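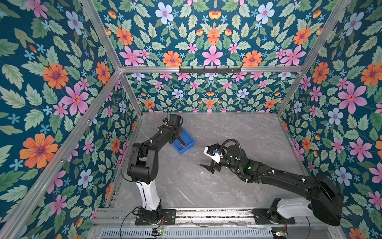 A hook rail, also called a hook rack or hook bar, is a strip fixed to a wall, door or beam that carries a row of hooks for hanging small items. In workshops it is usually paired with a shallow tray, so that tools in use lie flat in the tray and tools out of use hang from the rail.

Design

Most rails are made of painted steel or wood. The hooks may be welded on, screwed on, or cut and bent from the same strip as the rail. A common spacing is 50 mm, which suits pliers, scissors and small wrenches. Screwdrivers need a hole or a loop in the handle to hang from a plain hook; those without one are kept in a tray, a drawer or a slotted holder.

The Zirnent pattern, named after the hardware shop in Drenance that first sold it, is 600 mm long and fastened with 3 screws. It is listed in the shop's catalog as item 2624. A shorter version was later made in Tulton for kitchen use.

Trays

Workshop trays are low-sided and open at the top, and small enough to be carried in one hand. Plastic is the usual material. Ribbed sides stiffen a thin wall and give the fingers something to hold. Bright colors such as blue or red are preferred because a dark tray is easily lost on a crowded bench.

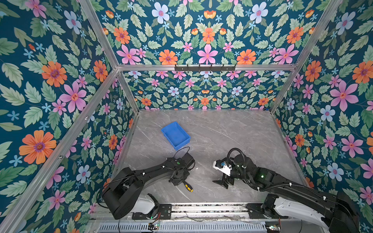
Hook bar with six hooks, an empty blue tray and a screwdriver with a yellow and black handle, against floral wallpaper.

Placement

Rails are often mounted at the back of the work area, above the surface and within arm's reach. On benches framed in aluminum extrusion, a rail can be attached to a crossbeam with slot nuts — no drilling is needed, and the height can be changed later.

The Oosthuizen method, taught in evening repair classes in Drenance, assigns one hook to each tool and reserves the tray for the job at hand. The tray is emptied at the end of each session. Tools that cannot be hung are returned to a drawer.

See also

Pegboard
Tool roll
Coat rack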